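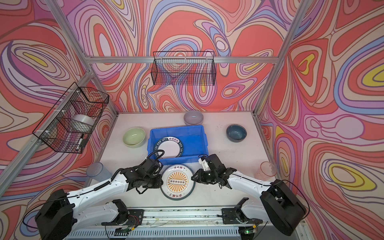
Robot Learning > Collecting Demonstrations

How many examples before I change the layout?

Hi all! I'm teaching a two-arm setup to put dishes into a blue crate, and I'm driving the arms by hand for every example. Plates, bowls, cups, a mug, whatever the kitchen can spare. So far I have 342 recordings, and I've been moving everything a little between takes, but I have a feeling I'm drifting back to the same few spots (I'm a creature of habit, I lay the table at home the same way too). My plan was to reach 1000 and then start shuffling for real. Is that silly? Also, do I keep the takes where I fumbled the grip and tried again?

Posted October 14, 2018

Plirker

Not silly, but I'd shuffle now! I did it your way with my first set and ended up with a policy that was lovely in one corner of the table and hopeless everywhere else. I print a sheet of random positions before each session and make myself follow it, even when it puts a bowl somewhere awkward.
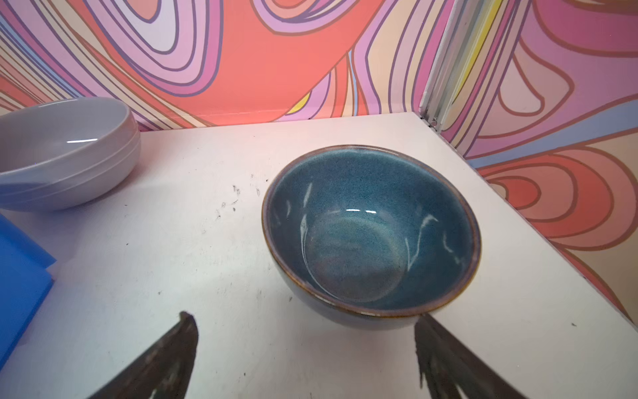
Gripper open at the near side of a blue bowl.

Bowls deserve extra takes, by the way. Try coming in on the rim from more than one side, and go slowly for the last bit. As for the fumbles, keep them if you recovered and finished, and tag them so you can pull them out later. I throw away anything where I gave up.

Povorura

Agree with all that. I'd also check your wrist views before you record a lot more, and do it with the crate in different places, 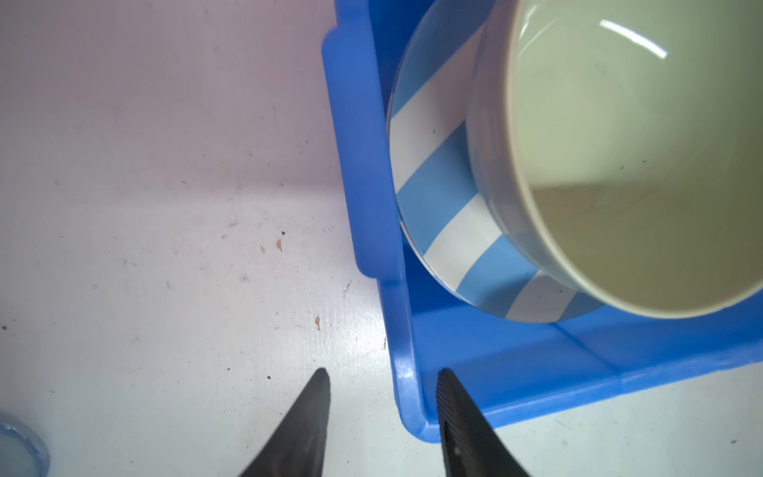
and then ask yourself whether you could do the job from that view alone. If you'd be guessing, the model will be guessing too, and you may want a slower approach or a higher starting pose. It took me 14 sessions to learn that one, so please have it for free.

Říha

just get more data

Clakik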